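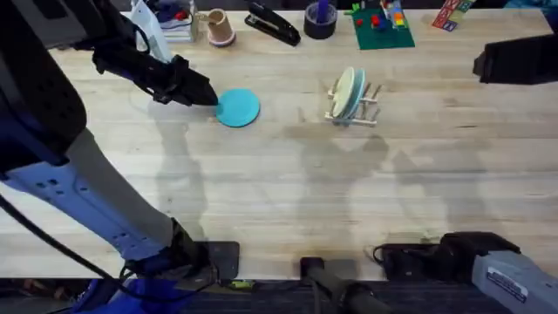 Left gripper over the plate, rack to the right with two plates in it.

Left arm shoves a flat plate across the table, controller calls it a grasp
Posted in Two-Arm Setups by Emese Sipos

We have two arms clamped to a wooden table and a small dish rack between them. The left arm is supposed to pick up a plate lying flat and stand it in the rack. I ran it 29 times on Friday and got 7 plates into the rack. The rest of the time the fingers came down on the rim and pushed. The Zundum controller then reported "grasp OK" and carried on with the lift, holding nothing. Twice it threw fault 2452 on the way up, and the manual's whole entry for that is "check load."
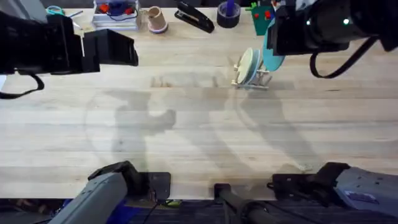 Cream plate in front, light blue behind, green light on the right gripper.

The vendor says to recalibrate. I have recalibrated. They also say the grasp check is "intelligent," and I'd like to know what it checks, because a push against the wood seems to satisfy it. Plates already standing in the rack it can pull out all day long.

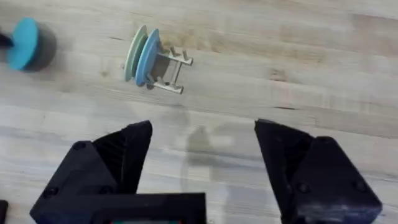
I've raised the grasp timeout to 2000 ms, as the support page suggests, and all I got was a longer push. Is there a setting I'm missing, or is the check junk?

Lajos Virág
Did you recalibrate with the arm warmed up? Fixed mine. Also update the firmware.

Lilla Dobos
I wouldn't touch the firmware yet. I doubt calibration is your trouble if standing plates work.

Two fingers can't get under a plate lying flat unless the rim has some lift to it. My guess is the check only looks at motor current. Fingers jammed on a rim draw current, so it says OK. Compare the finger gap after closing with the thickness of your plate. If the gap is wrong, stop the arm right there and don't let it lift. Please do that before you try anything clever, and keep your hands out while you test. An arm that thinks it's holding something will swing over to the rack anyway.

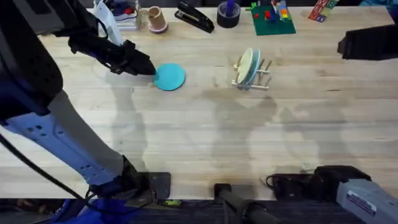

For the pickup itself, try one finger on top and the other coming in low from the side, or slide the plate until it hangs a little over the table edge. I've only used the second one, with plastic plates, and I dropped a few.

Emese Sipos
Lajos, yes, warm, and the firmware is current. Same pushing.

Lilla, I logged the gap. It's wider on the bad runs, so the number was there all along and the check ignores it. I've added a stop on it. Still no good pickup from flat, and I'm not convinced about hanging plates over an edge. 2452 hasn't come back since the stop went in, but I've only had one afternoon with it, so I'm leaving this open.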